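How the Riltden river gauges are read

The gauge hut at Riltden stands on the left bank, a short walk below the road bridge. The duty hydrologist for the Prallora catchment works from the office above it and spoke to us in January, after a month in which the river came over its banks twice.

The network has 8 gauges. Each one measures the height of the water with a pressure sensor in a stilling well, and sends a reading every quarter of an hour. "Level is what we measure," the hydrologist said. "Flow is worked out from a rating curve, and the curve is only as good as the last set of current meter readings."

The catchment above Riltden covers 753 square kilometres, most of it thin soil over clay. During the second flood the rain gauge at Vurar recorded 112 millimetres in two days. The ground was already full from the first event, so a large share of that water ran straight off.

"People look at the rainfall total and compare it with some other storm," the hydrologist said. "The total matters less to me than the state of the soil on the day it starts."

Forecasts are run four times a day, and hourly once a warning is in force. The model was recalibrated last summer using 66 past events. It still puts the peak at Vurar too early when snow is lying on the upper slopes, and the office corrects for this by hand.
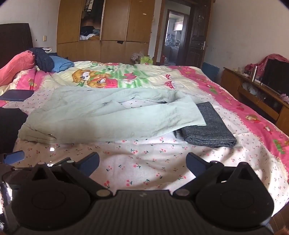 How long does a flood peak take to travel from Vurar to Riltden?

"Nine hours in a winter flood, if the washlands are empty. Once they have filled, it can be closer to six."

The stilling well at Riltden silted up during the second flood and has since been flushed. A new set of current meter readings is due when the river drops below the lower staff gauge.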